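# 연습 라운드 8번째, 드로크브리지 후반 홀
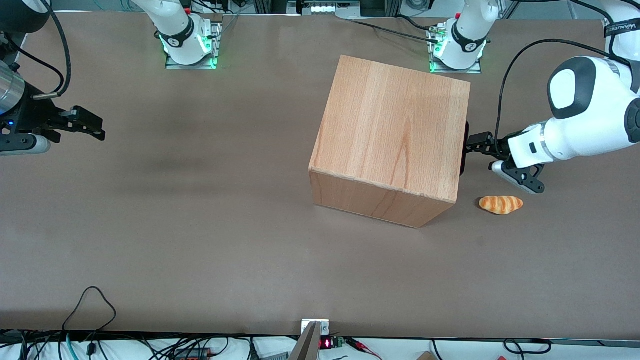
올해 4월에 Drokbridge 회원권을 끊고 나서 오늘로 8번째 라운드였다. 전반은 평소와 비슷했고 적을 만한 건 후반에 몰려 있어서 후반만 적는다.

10번 홀은 티박스가 앞으로 당겨져 있었다. 뒤쪽 티는 잔디 보수 중이라고 줄을 쳐 놨다. 덕분에 거리가 짧아져서 드라이버 대신 7번 아이언 두 번으로 끊어 갔고, 무난하게 보기로 막았다. 드라이버를 잡았으면 오른쪽 개울에 넣었을 것 같다. 저번에도 그랬다.

11번은 그린이 바뀌었다. 앞쪽 벙커 하나를 메우고 그 자리에 러프를 길러 놨는데, 아직 뿌리가 얕은지 클럽이 쑥 들어간다. 여기서 어프로치를 두 번 했다. 벙커가 없어졌으니 쉬워졌다는 사람도 있는데 나한테는 예전이 더 편했다. 모래에서는 어떻게 쳐야 하는지 알지만 이 풀에서는 모르겠다.

12번 파3은 바람이 문제다. 언덕 위에서 내려다보고 치는 홀이라 깃발만 보고 클럽을 고르면 거의 짧다. 오늘은 맞바람이어서 한 클럽 길게 잡았는데도 그린 앞에 떨어졌다. 다음에는 두 클럽 길게 잡아 볼 생각이다.

## 퍼터 그립

한 달 전에 퍼터 그립을 Clindell 제품으로 바꿨다. 전에 쓰던 것보다 굵어서 손목이 덜 꺾인다. 짧은 퍼트는 확실히 편해졌는데 긴 퍼트에서 거리감이 아직 안 맞는다. 오늘 3퍼트가 2번 나왔고 둘 다 첫 퍼트가 짧았다. 연습 그린에서는 괜찮다가 코스에만 나가면 짧아지니 그립 탓만은 아닐 것이다.

## 예약과 카트비

예약 방식이 바뀐 걸 모르는 분들이 있어서 적어 둔다. 이제 회원도 전화로는 당일 예약만 되고, 그 이후 날짜는 홈페이지에서 해야 한다. 티오프 7일 전 아침부터 열리고 이른 시간대는 금방 찬다. 취소는 전날 저녁까지 무료다.

손카트 대여료는 3000원으로 올랐다. 바퀴 상태가 제각각이니 끌고 나가기 전에 한번 밀어 보는 게 좋다. 나는 오늘 왼쪽으로 도는 걸 골라서 15번 오르막에서 고생했다.

## 끝나고

클럽하우스 식당은 수리 중이라 주차장 건너편 Dinine에서 국수를 먹었다. 국물이 좀 짜지만 양이 많다. 골프화를 신고 들어가도 뭐라고 하지 않는다. 식당 수리가 언제 끝나는지 프런트에 물어봤는데 아직 정해진 날짜가 없다고 했다.

스코어는 후반만 놓고 보면 지난번보다 두 타 줄었다. 전반까지 합치면 똑같다. 17번에서 티샷을 숲에 넣고 무리하게 나무 사이로 빼려다가 한 타를 더 썼는데, 옆으로 빼 놓고 쳤으면 전체로도 줄었을 것이다.

다음 라운드는 아직 안 잡았다. 그 전에 연습장에서 11번 그린 주변 같은 긴 풀에서 띄우는 샷을 좀 쳐 볼 생각이다. 웨지 바운스가 안 맞는 건지도 확인해 봐야겠다.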